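# Shared kitchen and desk check, Flarnley upstairs office

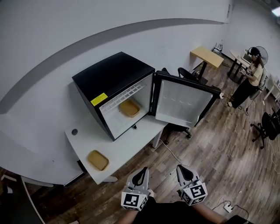 *Oanh Đồng*

Did the January walk-through after lunch, with Deepak Tomar tagging along so he can do the next one without me. Comments are longer than usual, sorry — I had a good coffee beforehand!

**Power and cords**

- [x] No power boards plugged into other power boards
- [x] Tags in date on kettle, toaster and microwave
- [ ] Cords off the floor. *The heater near Gaurav's desk still has its cord running across the walkway. I moved it, he moved it back, we had words (friendly ones). He's going to swap sides with Shanti.*
- [x] Safety switch tested. *Tripped straight away. Warn people first, Naveen lost half a spreadsheet last time.*

**Fridges**

- [x] Doors close and seal properly. *I do the paper test: shut a strip in the door and give it a tug. Both fridges held on to it.*
- [x] Warning labels still on and readable
- [ ] Mini fridge has breathing room. *Please don't park it hard up against the wall or pile lunch bags on top.*
- [ ] Food named and dated. *Containers with lids are great, but a lid isn't a name. Bit of masking tape, two seconds, done.*
- [x] Thermometer reading under 5 degrees. *It said 2 when I looked.*

**Fire and exits**

- [x] Extinguisher on its hook, gauge in the green, pin in
- [x] Fire blanket within reach of the microwave
- [ ] Back stairs clear. *Nope! A Bastow delivery was sitting on the landing, 15 cartons of copy paper. Deepak and I shifted the lot and my back would like that recorded.*
- [x] Exit light working

**First aid**

- [x] Kit sealed and on the wall
- [ ] Restocked. *Out of burn gel and nearly out of the blue bandaids. I've asked Yadav for a price, and Shanti has the order book.*

**Floors**

- [x] Mat flat, no curled corners
- [ ] Drip under the sink. *Slow one, at the trap. Bucket's in place, plumber is booked, please empty it if you're passing.*

Deepak has the clipboard from here. Spare tags are in the second drawer with the torch, and the torch needs batteries.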